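Julla Simmer Mat, Large
Item 951
In stock – ships from Urkdale

The Julla is a flat steel disk that goes between your burner and your pot. It has no app, no timer and no lights. You put it on the stove and it makes a small flame behave like an even smaller one, a thing most modern gas ranges were apparently never asked to do.

If your lowest setting is still a rolling boil, you already know why you are on this page. Rice with a crust you didn't order. Custard that became eggs while you answered the door. The Julla spreads the heat across the whole base of the pot, so beans can mutter along for an afternoon and you can go sit down.

Details
Two layers of steel with an air gap between them
Folding handle
Works on gas and electric coil
Not for induction, and please stop writing to us about induction

How to use it
Set the mat on a cold burner, put the full pot on top, then light the burner and turn it down. Never heat the mat with nothing on it. Allow 4 extra minutes for things to get going, more if the pot is thick. The handle gets hot – it is metal, attached to hot metal – so use a mitt.

Earthenware and ceramic pots need the most patience. Check with whoever made yours that it can go on a stovetop at all, bring the heat up slowly, and don't pour cold stock into a hot one. Hervé Tessier in our Flelemstead shop has strong feelings on that last point and will share them.
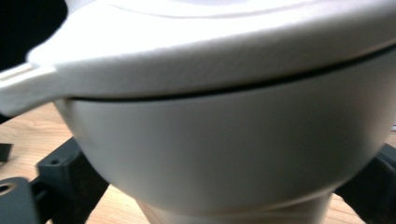 White ceramic casserole with lid.

Care
Wash by hand and dry it right away. The steel will go blue and brown in patches over the first few weeks. We like it. If you don't, a paste of baking soda will set you back an evening and get some of it off.

Customer review
"Bought it for my mother's bean pot, which had survived 17 years and then met my new stove. Much calmer now. Box was too big." – Rocío Arboleda, Mar 12, 2021

Also from Julla
Simmer Mat, Small
Marulanda wooden spoon, long handle
Replacement handle rivets, pack of 2

Returns accepted on unused mats only. We can tell, see "blue and brown" under Care.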